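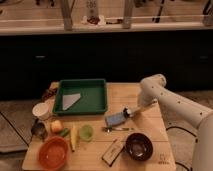
Sorting Out the Kitchen Table at Clunside
Project report by Vittoria D'Amico and Obed Frimpong
April 11, 2022

Aim

We wanted to find out if a shared table stays tidier when small things have a tray to go in. The shared kitchen at Clunside has one table, and people complained that it was always full of cups, cloths and odds and ends.

Method

We ran the project for eight days. For the first half we left the table alone and wrote down what was on it each evening. For the second half we put out a shallow green tray with raised sides and a short note asking people to use it. Thomas Piras kept the evening log when we had classes.

We allowed ourselves a budget of 80 dollars and spent very little of it, mostly on cloths and sponges.

Results

The cloth was the easy part. Once the tray was out, the cloth was in it on most evenings, sometimes folded and sometimes just dropped in. Cups did not follow the same pattern. People left them near the edge of the table, where they had been sitting. Utensils were worse – on two evenings one was lying partly over the side.

Toy fruit turned up all over the table in both halves. We had not planned for toys at all, and the tray was too shallow to hold many of them.

Problems

The log was kept by three people and we did not agree at first on what counted as put away. Gemma Sartori pointed this out after the third day, and we wrote a rule for it.

Next steps

In July we would like to try a deeper box for the toys and a hook for utensils, and leave the tray for cloths only.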